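Teaching a pouring task by hand or by remote: which first?
Print | E-mail
Last updated: July

Amarachi Ugwu

I'm three weeks into teaching our arm to pick up a beaker, carry it over and pour, and I love it, but my demos are a mess. I've recorded 90 by remote with a leader arm. When I play them back, the gripper hesitates right before it closes, every time, and the trained policy has learned my hesitation perfectly! Should I switch to moving the arm by hand, or just keep going until I hit 100 and hope it smooths out?
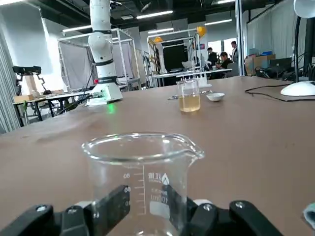
My real trouble is depth. On the remote I mostly watch the wrist view, and with clear glass I can't judge how far in the fingers are until they're practically touching. Lately I've been lining up on the white printing on the 100ml beaker, the scale with the 40, 60 and 80, and that helps a lot as long as the print is facing me. Turn it the other way and I'm guessing again. The smaller one with the amber liquid is worse, so I've been leaving it for the end.

Duvier

Oh, this is a fun one! Stay on the remote. Guiding by hand feels wonderful (you really get the weight of the thing), but your arms end up in the side cameras and the policy sees them in every demo. Throw out the hesitant ones even if it hurts. I kept 20 clean demos out of a huge pile once and they beat the whole pile. Also, rehearse the grasp 3 times without recording, then hit record while your hands still remember it. And turn the beaker on purpose between takes, otherwise it'll only ever learn the one side!

Coltton

By hand is easier imo. Slow down the leader arm if you can.

Gernero

Agree with Duvier mostly. I'd split it though: guide the arm by hand once to find a good grasp height, write down the joint angles, then do all your recording by remote and aim for that height. It took the pause right out of mine. Please post how the pour goes, I'm dying to know!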